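Hunonus legt Beschaffungsplan für Greifroboter in möblierten Räumen vor

Trernutthorpe, 28. Januar 2025. Die Hunonus GmbH hat den Beschaffungsplan für den Einsatz mobiler Greifarme in möblierten Wohn- und Gästezimmern abgeschlossen. Vorgesehen ist die Anschaffung von 16 Armen mit Parallelgreifer und Handgelenkkamera. Die Auslieferung der ersten 4 Einheiten ist für Juli eingeplant.

Grundlage der Spezifikation sind Greifversuche an handelsüblichem Mobiliar, darunter Nachttische mit Schubladen auf Metallschienen. 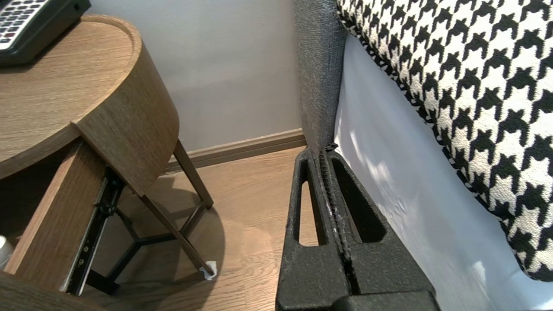

Die Ausschreibung verlangt schmal zulaufende Finger, einen werkzeuglosen Fingerwechsel und eine frei zugängliche Kabelführung am Handgelenk. Je Arm werden 2 Fingersätze beschafft. Die Sichtprüfung der Fingerinnenflächen ist alle 500 Betriebsstunden vorgesehen und im Wartungsbudget gesondert ausgewiesen.

„Der Kaufpreis des Arms ist gut kalkulierbar. Schwieriger sind Verschleißteile, Einrichtzeiten und Stillstand“, erklärt Iman Hamdy, Leiterin Einkauf bei Hunonus. Diese Positionen werden künftig getrennt vom Investitionsbudget geführt.
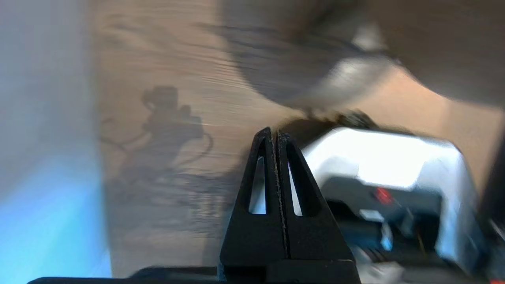 Die Integration übernimmt das Ingenieurbüro Majumder unter der Projektleitung von Yuto Katayama. Zum Leistungsumfang gehören Inbetriebnahme, Kamerakalibrierung und Schulung des Bedienpersonals. Die Einsatzplanung erfolgt über die Software Tikgate, deren Lizenzen jährlich abgerechnet werden. Über den Abruf der übrigen Einheiten wird nach Abnahme der ersten Lieferung entschieden.

Ansprechpartner für Lieferanten:
Giang Lâm, Technische Beschaffung
Hunonus GmbH, Trernutthorpe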